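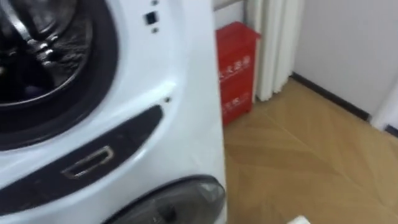 Skiker: which cut do I start with?

oanhchu
Finally sitting down with Skiker this weekend. The streaming version is 138 minutes, and my library has the older disc that runs 12 minutes shorter. Which one first? I only know the lead from his sitcom.

bozkurt_fan
Short one. The extra stuff is mostly the brother's wedding and it kills the pace right before the border chase.

Tuấn Đồng
Disagree. Without the wedding you have no idea why Huten goes back for the car. I saw the short cut in a theater with about 300 people and you could hear them asking each other.

bozkurt_fan
He says why in the diner. It's one line but it's there.

Tuấn Đồng
One line he mumbles with his mouth full. The long cut also has more of Tarov, and she's the best thing in it.

oanhchu
OK, long one then. I'll have it on tonight between loads.
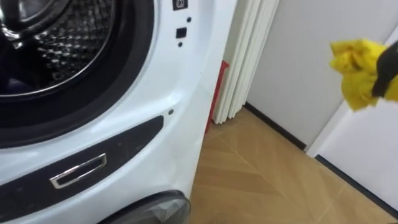 Laundry night, front loader

reelcount
Is the long cut the one with the new music? I remember a different song over the end credits.

Tuấn Đồng
Same song on both. You may be thinking of the TV edit.

bozkurt_fan
TV edit is the worst of the three. They dubbed all the swearing and it's a different guy's voice.

oanhchu
Got through it. Liked the wedding, sorry bozkurt. The diner part dragged for me though. Is the sequel worth renting?

bozkurt_fan
No.

Tuấn Đồng
Yes, for Tarov. Skip the first 20 minutes if you have to.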